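How to protect a timber table top before craft work
Posted by Timo Lenz, 9 May 2022

A light-coloured table shows every glue drip and ink mark. Covering it properly takes a few minutes and saves a lot of sanding.

What you need
Plain white paper, sheets or a roll
Low-tack painter's tape
A soft cloth
A clamp, if you have one

Step 1. Clear and wipe
Wipe along the grain with a barely damp cloth, then dry it. Grit left under paper will scratch a soft finish. Our bench at Nonileck was oiled in December and still marks easily.

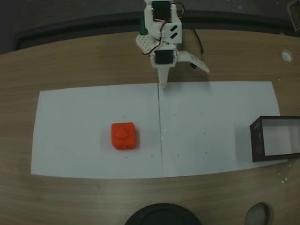 Step 2. Lay the paper
Unroll it the day before so it flattens. Put the paper only where you'll be working — a full cover tends to slide. Don't use newspaper on pale timber, as the ink transfers.
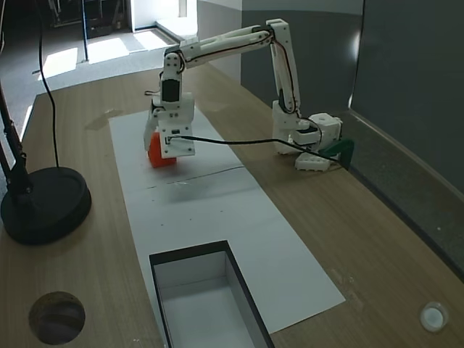
Orange block on a long sheet of white paper

Step 3. Hold it down
Tape the corners, pressing lightly. For short jobs a small weight will do. Peel the tape within 21 days or the adhesive hardens. 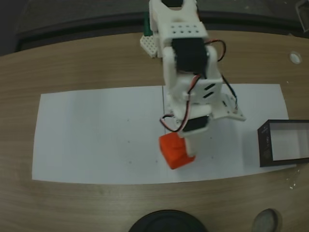
Paper on the light timber top, seen from above

Step 4. Join sheets
Overlap the ends by a few centimetres and tape the seam if you're using paint. Change any sheet once the colour soaks through.
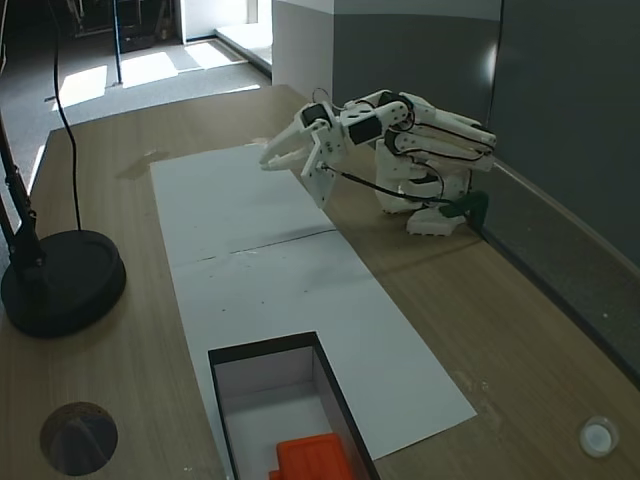 Two sheets laid end to end, overlapping at the seam

Lift the paper from one end and fold it inwards so crumbs of dried glue stay inside.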